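Jadell two-arm bench station: demo days and hire

Open bench sessions at our Plusby showroom
Session length: 95 minutes
Group size: up to 9
Price per seat: £200, taken off the bill if you go on to hire
Product code: 424

I get asked for a brochure for the Jadell nearly every week, and I always say the same thing: come and see it move! A spec sheet tells you the reach and the payload (there's one at the foot of this page if you want it) but it won't tell you how it feels to stand next to two arms sorting out a tabletop while you drink your tea.

I run the demo days myself, and I like to keep them loose. We start with the arms parked, I talk you through the stop buttons and the Jendex control software, and then we get on with some jobs. Bring your own bits if you can. At the December open day a couple from a packing firm turned up with a carrier bag full of jar lids, and we spent most of the session on those, which was brilliant fun and taught me a fair bit about lids.

If you don't bring anything we use my own odds and ends. Drawers are the one everybody wants to see, so there's a little two-drawer cabinet with bar handles that lives at the back between the arms. Then a glass Coke bottle, which is a good test for grip as it's smooth and likes to roll, and a cream tray for putting things on. I move it all about between runs so you're not watching the same trick twice.

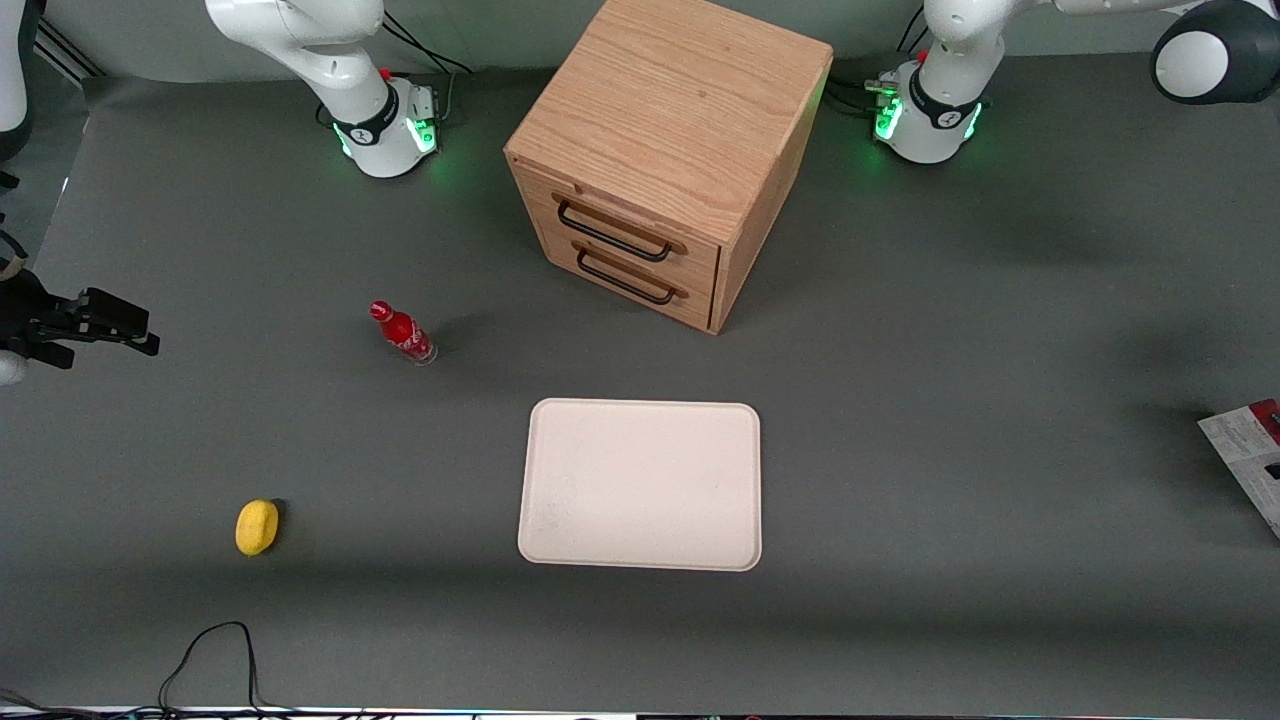
You'll get a turn at the controls too, usually in the second half, and please don't be shy about it. The Rungrueang finger pads are an optional extra and I keep a set in the cupboard, so ask if you'd like to try them on something delicate.

Hire is by the week, with delivery, setting up and a morning's training included. You'll need a solid table and a normal wall socket nearby.

Parking is round the back, next to the tile shop. Ring the bell twice, it sticks.

Page updated February 3, 2022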